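Search reviews Go

Kutitz red gift pouches, set of 14

I have a soft spot for anything that saves me from wrapping paper (me and tape, never friends!), so when Pirjo Lappalainen raved about these little cloth pouches I ordered a set the same Thursday. My filling-up spot is a pale blue tabletop with plain grey walls on three sides, and red stands out on it like crazy.

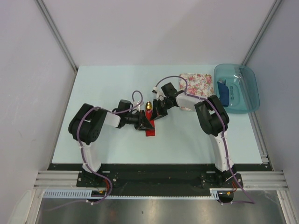 How they fill

The fabric is a really bright red and it creases easily, so skip these if you want a crisp look. I love the ruffly edge, though, and with shiny purple and gold bits poking out of the opening it looks like a party already. Small flat things are best. I tried a chunky candle in one and gave up after 2 minutes!

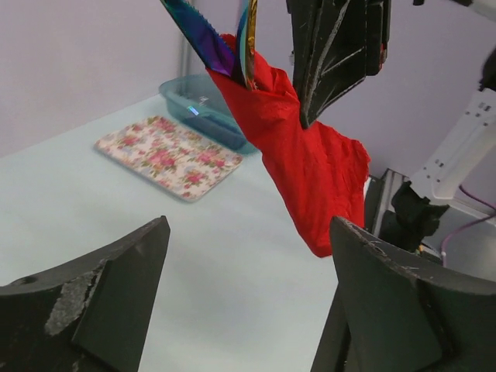
Can you iron them?
On low, inside out, with a dish towel on top. I did 9 that way before Reijo's birthday and they came out fine.

I'd buy them again, maybe in the bigger size. Four stars, and the missing one is for the loose threads I had to snip.

Related reviews
Histivach ribbon box
Bamach tissue paper, 17 sheets
Hyvönen gift tags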